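Two weeks with the Ekik hand-held gripper
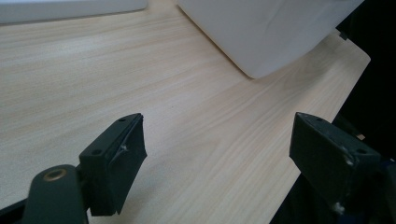 The Ekik fingers open over the table, pads already scuffed.

I wanted to hate it less than the Vindthorpe. The Ekik costs 370, the Vindthorpe over 500, and the sales page says both have "human-like touch." Sure. Small stiff boxes are fine. Anything soft gets pinched or pushed away, and I missed 3 grabs in a row with my own hand on the thing.

Halvard Solberg says to buy softer pads. Maybe -- but I've heard that before. The Vindthorpe goes back on the table next.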